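Borolcombe, Season Two: Progress Report to Saririx
Prepared by Mirela Batista, series producer
Monday, August 7, 2023

Where we are

Seven episodes were commissioned and seven episodes have scripts. Five of those scripts have endings. The writers' room, led by Nestor Aquino, has assured me that the other two have "a feeling of an ending," and I have asked him to type the feeling up by the end of the month.

Readers of the March report will recall that the season opened with the funeral of Grandma Seixas. It no longer does. Test viewers liked her more than any living member of the family, so she now spends episode one in the hospital and episode two complaining about the hospital. The funeral has moved to episode six. The wreaths were already paid for and are silk, so they will keep. 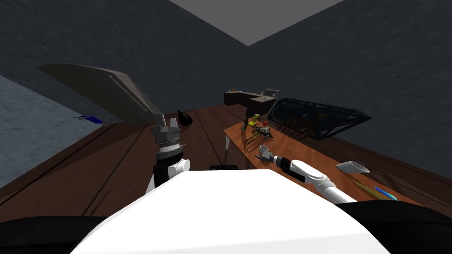

Will the move push back the delivery date?

The date holds. Episodes one and two were due to shoot last in any case, and the hospital set replaces the church for the same number of days. What we lose is one rest day between blocks, and the crew has been told.

Casting

Woo-jin Yook returns as the middle brother, Daniel, and has signed for the whole season after a negotiation that mostly concerned his mustache. It stays through episode three. Eugeniusz Mazurek joins as the long-lost uncle who owns half the ferry. He asked for fewer speeches and got more, all of them good. We are still looking for a teenager who can play the cello, or a cellist who can play a teenager.

Audience work

We showed the rough cut of the opening episode to 200 people over two evenings. Most followed the inheritance plot. A fair number believed the two sisters were the same woman in different coats, so one of them is getting a haircut in scene four. The comment cards ran long, and 21 of them asked about the dog. The dog has been given a storyline.
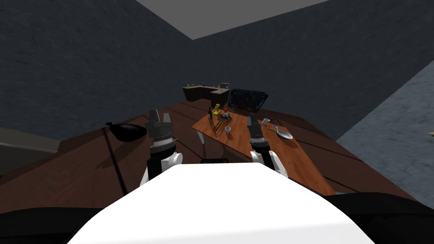
Borolcombe, season two: work in progress, summer 2023.

Post-production and sound

Nurninex has the first two episodes in the edit. The first assembly of episode one ran to 71 minutes against a slot of 48, and Tarcísio Marinho has been cutting it with what I would call enthusiasm. The kitchen argument survives. The second kitchen argument does not, and I have apologized to its author.

The theme music is back from its second revision. It has fewer bells.

Money

We are inside the budget. The one overspend is on the ferry, which costs 700 dollars a day whether or not it leaves the dock, and in June it mainly did not. Savings on the church cover it.

Needed from you

Sign-off on the revised episode order, notes on scripts three through five, and a decision on the title card, of which you have had three versions since spring. Nestor prefers the blue. I will accept any color that arrives in writing.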